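Sobre nós

A Mevum instala, mantém e repara células robotizadas de dois braços para pequenas e médias empresas. Começámos como oficina de reparação de punhos e garras e hoje acompanhamos as máquinas desde a montagem até à revisão anual. Somos uma equipa de 12 pessoas, entre mecânica, eletrónica e programação.

A célula que mais nos ocupa é a Miritz, com dois braços e uma garra em cada um. Antes de a entregar, verificamos o aperto das juntas, o percurso dos cabos até ao punho e o alinhamento entre os dois lados. 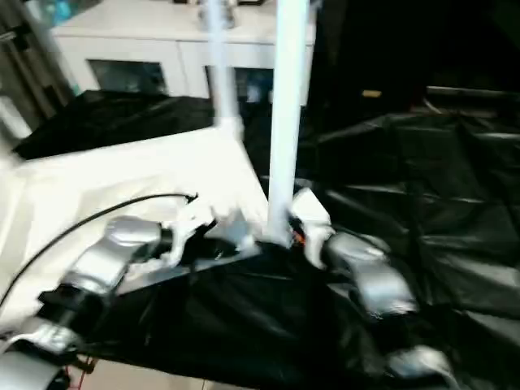
De quanto em quanto tempo se faz a manutenção?
A cada 500 horas de trabalho, com uma verificação rápida dos conectores e dos dedos das garras no início de cada semana. O cliente recebe uma folha com os pontos a ver e pode fazer essa verificação sem nós.

A preparação da superfície de trabalho conta tanto como a dos braços. Forramos a mesa, fixamos a altura dos suportes e repetimos os movimentos com peças de tamanhos diferentes, a baixa velocidade. Só depois gravamos os parâmetros definitivos. A instalação completa demora em regra 5 dias úteis.
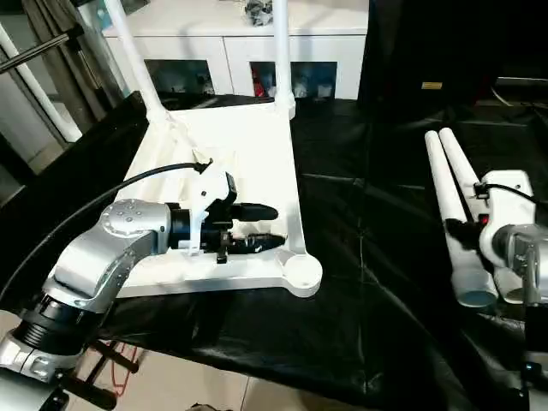

Célula de dois braços com uma cadeira branca sobre a mesa forrada a plástico preto.

Nas reparações, o pedido mais frequente é a substituição dos dedos das garras, que se gastam nas pontas. Seguem-se os cabos junto ao punho, sujeitos a flexão constante, e os rolamentos das juntas. Temos em armazém as peças de maior consumo e respondemos a avarias em 8 horas úteis.

Depois de trocar um dedo, é preciso voltar a calibrar a abertura e a força de fecho.

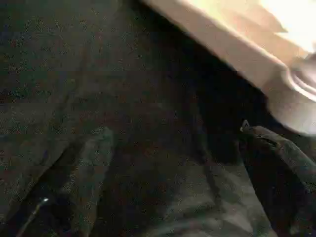
A calibração fica registada na ficha da máquina, com os valores anteriores e os novos. A ficha acompanha a célula mesmo que esta mude de instalações ou de dono.

Desde setembro damos também formação a operadores, em conjunto com a Fitlow. O curso cobre a paragem segura, a limpeza e a leitura dos códigos de erro. As inscrições fazem-se pelo formulário de contacto.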